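Tabletop soccer, or how I lost a perfectly good October

I was going to write about soup this month. I had the soup made and everything (squash, a bit too much ginger, I'd do it again). But then I dug the little soccer mat out of the closet one rainy evening and that was pretty much the end of soup, because I haven't thought about anything else since.

If you've been reading a while you may remember the mat. I got it at a church sale in Cokeddale for two dollars, rolled up with a rubber band, and it lived behind the vacuum cleaner for ages. It's a striped green pitch with all the lines marked on it, penalty boxes at both ends, the center circle, the works. I unrolled it and it would NOT lie flat. I tried cookbooks on the corners overnight and got nowhere. What finally did the trick was rolling it backward the other way, leaving it like that through dinner, and then putting the cookbooks on again. So there's your household tip for the day!

My friend Toon Verhoeven grew up playing every tabletop soccer game there is and has Opinions. Toon says you need a big table, much bigger than the mat, so there's somewhere for the ball to go when somebody gets excited. Mine's a big beige thing with a seam across it where the two panels meet, and I used to hate that seam, but as long as the mat stays clear of it you get a true roll. Put the mat on top of a seam and the ball will find it every single time. 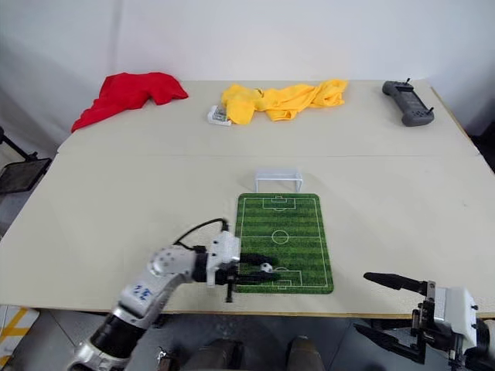 Anyway, the goal. We play with just the one, a small white one with a net, and it stands on the table past the end of the mat instead of on it. Toon was horrified at first. But when I put it on the mat itself it slid backward every time the ball hit the net, and on the bare table it stays put much better. You also get that tiny bit of extra distance after the goal line, so a weak shot dies before it gets there. I love this. Toon calls it the Pirnine rule, after the street where we argued over it for an entire walk home.

The ball is the classic black and white kind, just shrunk down, and it's the part I worry about most. It rolls under the stove. It rolls under everything! I've started keeping a crumpled cloth or two on the table, which are great for stopping runaways if you bunch them up a bit. A smooth folded cloth does nothing, the ball hops right over.

We play first to five, one touch each, and you have to shoot from behind the halfway line if you're ahead. That last one was my idea and I've regretted it plenty. The running total is on the back of an envelope on the fridge and we've decided to stop when somebody gets to 200 goals. I'm at 60. I won't say what Toon's at.

Next up I want a second goal so we can play both ends, and maybe a strip of felt along the table edge. If anyone has a matching goal in a drawer somewhere, please write to me. I'll trade you soup.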